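Chapter 7
Learning from Wrist Camera Demonstrations

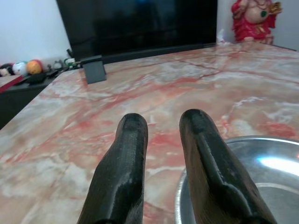
7.1 What This Chapter Covers

Chapter 6 dealt with policies trained on data from fixed cameras. Those cameras look at the workspace from the outside, and the robot is one more object in the picture. In this chapter the camera moves to the wrist. It travels with the gripper, and the two fingers appear in nearly every image it records. In the image at the head of the chapter they come up from the bottom, and the right one covers part of a steel bowl on a marble-patterned table.

The change sounds small, but it affects almost every step that follows: how demonstrations are collected, how actions are written down, and what a trained policy can be expected to do in a room it has not seen. We take these in order. Section 7.2 describes the collection procedure. Section 7.3 defines relative actions. Sections 7.4 and 7.5 cover training and evaluation, and Section 7.6 reports the Otari study, which is used as the running case.

You should already be comfortable with behavior cloning (Chapter 4) and with coordinate frames for a moving hand (Chapter 5). Readers who skipped Chapter 5 should at least work through its second section before going on.

7.1.1 The Problem of Background

A policy learns from whatever its images contain. A wrist camera in a home sees the object to be grasped, and it also sees furniture, walls, ornaments and screens. A polished metal bowl adds a difficulty of its own. Its surface shows the light in the room, so the brightest part of the bowl may shift as the camera moves even though the bowl stays put. A glossy tabletop does the same thing to a lesser degree.

If all demonstrations come from one table, the policy may tie its grasp to the pattern of that table. Training loss will not show this. It only comes out when the policy is tested somewhere else, and for that reason Section 7.5 keeps test rooms apart from training rooms from the start.

7.1.2 The Otari Study

The Otari data set was put together by a group led by Miroslava Semeniuk. It holds 3000 demonstrations of short household tasks recorded in 50 homes. Operators worked in two-person teams and were told to leave the rooms as they found them. Each home contributed 12 tasks, with repeats.

The main result can be stated now. With the total number of demonstrations held fixed, policies trained on many homes did better in new rooms than policies trained on a few. Adding more repeats in the same home helped at first and then stopped helping after about 2 hours of recording. The Hubáček baseline, which uses a fixed camera, is compared on the same tasks in Section 7.6.

7.1.3 Terms Used in This Chapter

Demonstration: one recorded attempt at a task, from first motion to release.

Relative action: a motion of the gripper given with respect to its own current pose.

Occlusion: the hiding of one object by another, including by the robot's own fingers.

Held-out room: a room that supplies no training data.

7.2 Collecting Demonstrations

We begin with the operator. Before recording, the operator checks that both fingertips can be seen by the camera and that the mount has not slipped.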